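# What People Keep: A Project on Household Odds and Ends

Malcolm Yeoman, with thanks to my project partner Maxine Baxter

When our class was asked to choose a topic for the year-end report, I had no trouble at all picking mine, which surprised my family a good deal. My grandmother, Phyllis Entwistle, has a kitchen drawer that will not close. It has been that way for as long as I can remember, and every time I visit I end up digging through it for a pencil and finding everything but. I wanted to know if other families in Coltulberg had a drawer like that (I was fairly sure they did!) and what went into it, and why it never seems to get emptied.

## How we went about it

Maxine and I wrote a one-page questionnaire in October and took it door to door on our two streets, then left a stack at the Fumham library, where Ms. Bellamy was kind enough to keep it by the checkout desk. We got 80 of them back, a few with very long notes on the reverse side, and one with a cookie recipe that I can recommend. After that we sat down with 12 households for a proper talk, usually at the kitchen table, and usually with more cake than we could manage.

We asked where the odds and ends were kept, who put them there, what the oldest thing was, and when it had last been sorted. We did not ask to look inside unless we were invited, but almost everybody invited us.

## What we found

Most families keep a drawer in the kitchen, though 29 of the people who answered said theirs was a box, a tin or a basket someplace else, such as the hall closet or under the stairs. String, batteries and keys came up over and over. The keys were my favorite part. Mr. Ashworth laid nine of them out on his tablecloth and could only tell us what one was for, and that was a shed he had torn down years before. He put them all back when we were done.

Toys were the other big group, and they were in homes where the children had grown up and moved off as often as in homes where they hadn't. People keep single pieces. A marble, a wheel, one block out of a set that was given away long ago. Several parents told us they held on to these in case the rest turned up, and a couple of them laughed while they said it, but I noticed they didn't offer to part with anything.

Sorting seems to happen when somebody moves, or when the drawer finally jams. My grandmother's jammed while I was writing this section, so I have seen it up close. We threw out two dried-up pens and a candle stub, and it still won't close.

## What I would do differently

I'd ask people's ages next time, since I have a hunch that it matters and no way to check it. I would also start the interviews earlier. Typing up our notes took far longer than the talking did, and Maxine did more than her share of it while I was out with a cold. I'd like to go back to the same kitchens in a few years and see what's still in there. 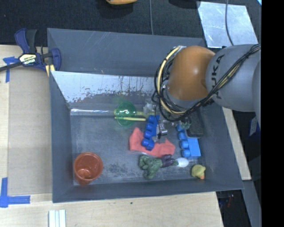
*A blue toy block and a green ball, with a yellow stick and a crumpled cloth, in a gray plastic bin.*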